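Butcher block

Butcher block is a kind of assembled wood used for countertops, tabletops and cutting boards. It is made by gluing strips of wood together into a thick slab. Maple is the usual choice – it is hard and has a tight grain – but beech, oak and walnut are also sold. The strips may be laid with the edge grain or the end grain facing up.

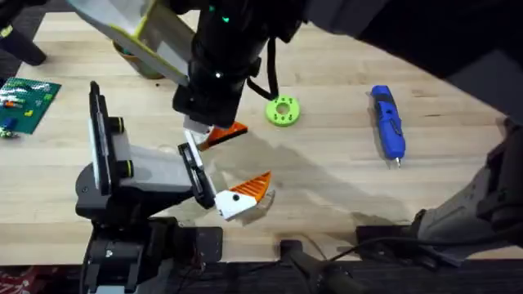
Eustaquio Medrano writes in his shop manual that end grain hides knife marks better but drinks up far more oil, and that he would not put it next to a sink. Edge grain costs less and is more common in homes.

New slabs are oiled several times before use. Food-grade mineral oil is standard. Cooking oils can turn rancid in the wood. Stains and shallow cuts are sanded out, and the surface is then oiled again. Slabs 2 inches thick or more can be sanded many times.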